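Simulation Cell 2 (Shirima kitchen cell) – Setup Inspection Checklist
Site: Dumcombe
Inspected: 25 Jul 2019
Inspector: Maricica Hodoroagă
Next full inspection: November

1. Host and controller

1.1 Fado controller build matches the release note. OK
1.2 Render host fans and filters cleaned. OK
Comment: left filter clogged again. Replaced, old one discarded.
1.3 Physics step rate locked. OK
1.4 Emergency stop on the teleoperation desk halts the arm model and the real arm together. OK
Comment: tested from both sides of the desk. Button collar is loose – tighten at next visit.

2. Arm and gripper model

2.1 Joint limits agree with the values on the arm's service card. OK
2.2 Gripper force limit set to 78 percent. Corrected
Comment: found at 100. Someone had restored defaults after the Eltetti update. Saved to the cell profile and locked.
2.3 Home position repeatable over 170 resets. OK
Comment: one reset was slow to settle. Log kept.
2.4 Wrist camera calibration file is the current one. OK

3. Scene: wall cabinet over sink

3.1 Cabinet loads with upper and lower compartments. OK
3.2 Shelf collision body lines up with the visible shelf. Corrected
Comment: collision body was sitting low, so the gripper stopped short on reaches into the lower compartment. Reset the offset to zero.
3.3 Upper compartment clear at start. OK
3.4 Single bottle in lower compartment, upright, base on the cabinet floor. OK
3.5 Bottle does not drift or sink when left for 99 seconds. OK
3.6 Bottle label readable in the cabinet view. Fail, minor
Comment: texture too coarse at this size. Does not affect grasping. Ticket open.
3.7 Contact shadow under bottle. Fail, minor
Comment: no distinct shadow. Check the shadow setting in the lighting profile before changing the bottle asset.
3.8 Faucet collision body present below the cabinet. OK

4. Before release to operators

4.1 Cell profile backed up to the Dumcombe share. OK
4.2 Reference view saved after corrections. OK
4.3 Items 3.6 and 3.7 carried to the open list. OK
4.4 Item 1.4 collar added to the hardware list. OK

Result: released with two minor faults open.

Reference view, item 4.2:
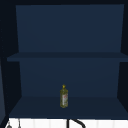 Comment from Eltetti support: please don't lock the gripper limit in the cell profile alone. The update reads the controller profile first, so the old value will come back at the next install unless it is changed there too.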